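5. Transférer vos parties sur la console Nondgate

Vous voilà avec une console toute neuve entre les mains, et sans doute une belle envie de retrouver vos anciennes parties là où vous les aviez laissées ! Prenez quand même un petit quart d'heure pour lire cette section jusqu'au bout, le transfert n'en sera que plus tranquille.

Avant de commencer, branchez les deux consoles sur le secteur et connectez-les au même réseau sans fil. Le transfert accepte jusqu'à 801 fichiers de sauvegarde en une seule fois.

1. Sur l'ancienne console, ouvrez Paramètres, puis Compte Zimberg, et choisissez « Préparer un départ ».
2. Sur la nouvelle, connectez-vous avec le même compte et choisissez « Accueillir mes données ».
3. Un code à sept chiffres s'affiche : recopiez-le sur l'ancienne console, sans vous presser, il reste valable tant que l'écran est ouvert.
4. Cochez les jeux à emporter. Les sauvegardes de Jõgi et de ses extensions se trouvent dans un dossier à part, tout en bas de la liste (on l'oublie facilement).
5. Validez, et laissez les deux consoles côte à côte jusqu'au message de fin.
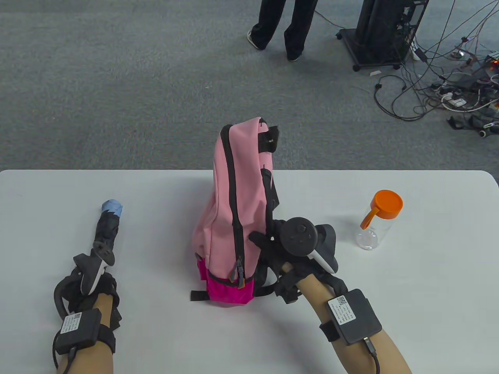 Remarque : si l'erreur 1003 apparaît pendant la copie, pas d'inquiétude, la liaison sans fil a simplement été interrompue. Rapprochez les consoles de votre box et reprenez à l'étape 2.

Attention : n'éteignez aucune des deux consoles et ne retirez pas la carte mémoire Hudell pendant le transfert. Une sauvegarde copiée à moitié ne peut pas être récupérée.

Pour transférer aussi vos captures d'écran, passez à la section 6.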